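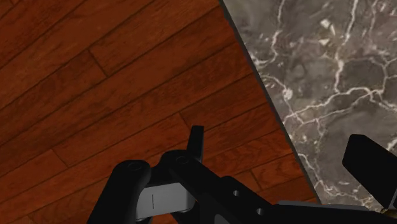 As viaturas da Dorkden outra vez

Tempo de leitura: 3 min

Voltaram a prometer-nos as viaturas blindadas. Desta vez é para julho, o que já ouvi antes, com outro ministro e com a mesma apresentação em slides. Quem lê este blogue há algum tempo sabe que não sou contra comprar material militar. Sou contra comprá-lo duas vezes, e é para aí que isto caminha.

Recapitulo para quem chegou agora. O contrato com a Dorkden previa 29 viaturas ligeiras, modelo Lellow, entregues em lotes, com formação e sobressalentes incluídos. O primeiro lote chegou com 2 viaturas. Ficaram paradas à espera de uma certificação que o fabricante garantia ter e que, lida com atenção, dizia respeito à versão anterior do chassis. O ministério chamou a isto «um desfasamento documental». Eu chamo-lhe não ter lido o anexo.

O que me fez voltar ao assunto foi a entrevista de Santeri Mäkelä, o representante comercial da Dorkden, a uma revista do setor. Diz ele que o programa está «essencialmente dentro do previsto». Reparem no advérbio. Depois explica que a blindagem adicional, pedida pelo cliente a meio do processo, obrigou a rever a suspensão, e que a revisão da suspensão obrigou a rever o calendário. Tudo muito lógico. Só falta explicar por que motivo uma viatura vendida como blindada precisou de blindagem adicional, e essa pergunta o entrevistador não fez.

Fui ler o caderno de encargos, que é público, embora esteja arrumado num canto do portal onde só se chega com muita teimosia. O nível de proteção exigido está na página 200, dentro de uma tabela com notas de rodapé em corpo minúsculo. Uma dessas notas permite ao fornecedor propor «solução equivalente». Não define equivalente a quê, nem quem avalia. A Zokurov, que ficou em segundo lugar no concurso, reclamou disto na altura e foi tratada como má perdedora. Talvez fosse. Também tinha razão na nota de rodapé.

Antes que me escrevam: não, não acho que a Zokurov fosse melhor escolha. A proposta deles dependia de um motor que ainda estava em ensaios e o preço da manutenção vinha em branco a partir do quinto ano. Tenho pouca paciência para a teoria de que há sempre um concorrente honesto injustiçado. Neste concurso havia duas propostas fracas e um júri com pressa.

Depois há a oficina. A Delorme ficou com a manutenção nacional e anunciou 200 postos de trabalho, número repetido em todos os discursos da inauguração. Procurei as ofertas de emprego. Encontrei uma para mecânico, uma para rececionista e um estágio. Pode ser que contratem quando houver o que reparar – com as viaturas paradas, desgastam-se pouco.

Um leitor que passou por uma unidade de manutenção escreveu-me a dizer que o problema a sério vai ser o das ferramentas. Segundo ele, os equipamentos de diagnóstico só funcionam com uma licença anual do fabricante, e sem licença nem se consegue apagar um aviso no painel. Não consegui confirmar isto. Pedi esclarecimentos ao gabinete e recebi um agradecimento pelo meu interesse.

O que eu gostava de ver publicado é simples: o calendário original e o atual, lado a lado, e as penalizações por atraso que foram aplicadas. O contrato prevê-as na cláusula dezoito. Desconfio de que ninguém as cobrou, e desconfio mais ainda de que foram trocadas por um pacote de sobressalentes que já estava incluído no preço.

Enviei o pedido de acesso aos documentos ontem à noite. Se responderem, ponho aqui a resposta na íntegra, com os anexos.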